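Front Page > Racing > PC > News

Search news, reviews, forums

Stakgate finally gets its rally stages

2 min read

Oct 22, 2021

I've been hanging around the Stakgate forums since the very first build, when there was one hatchback and a car park to slide it in, so you can imagine how quickly I clicked when the rally update went up overnight. It's a big one! Eight point-to-point stages, all new, plus a proper co-driver calling the corners (you can switch him off, but I'd give him a fair go first).

The studio, Karagiannis, is still tiny. Markos Zacharopoulos, who does most of the physics code, wrote in the patch notes that the gravel model has been torn up and started over more than once, and I believe him. The back end steps out gradually now where it used to snap, and you can feel the weight shift through the wheel before the tyres let go. My favourite so far is Manwood, a narrow run through the trees that's 12 kilometres of crests and blind lefts. I've finished it twice. I won't tell you how many times I've started it. 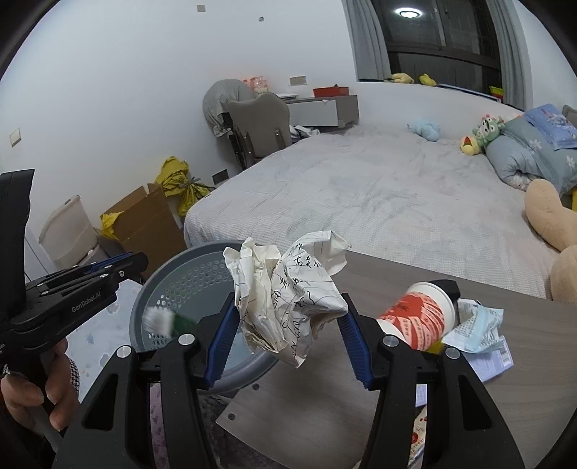 There are a few rough edges, mind you. Replays stutter on the longer stages, and my handbrake had to be mapped again after the update, which I found out at the first hairpin. Fotis Mavromatis, the community manager, says a hotfix for the replays is on the way and that anyone with the older Parnetti wheel should hold off on the new force feedback setting until it lands.

The download is 8 GB if you've already got the game. New players can grab the whole lot for $55, and the rally stages are included, so there's no extra pack to buy. Online leaderboards are open to everybody from today. I'm sitting in 195th on Manwood and feeling pretty chuffed about it, to be fair.

Next up is night driving, which Karagiannis is hoping to have ready for testing in March. I've already started looking at brighter monitors.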